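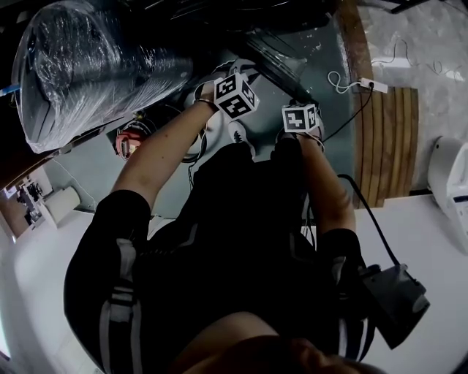

Step 3. Seat the marker cubes

Each demonstrator wears one cube on the back of each hand. The overhead camera reads the printed patterns and reports hand position to the Mernow logger.

Set the cube flat behind the knuckles, clear of bracelets and watchbands. Bend forward and reach toward your shoes with both hands - at least one patterned face per cube should stay in view of the camera. If the logger drops a hand, turn that cube 10 degrees and repeat the reach.

Step 4. Record the reference reach

Start a new take in Mernow and hold still for 7 seconds. Reach down, pause, and return upright. The Worholm open day script calls for 18 takes per demonstrator, saved under one session name.

Keep cables on the side of the body away from the reaching path. Visitors stay behind the floor line during a take.

Step 5. Replay on the arm

Load the session on the Bremik controller and set the speed limit to 652 before enabling motion. Play the first take with the gripper open. If the wrist flips midway, the left and right cube IDs are swapped - correct them in the hand table and reload.

Questions about the hand table go to Catarina Marinho at the Mota bench.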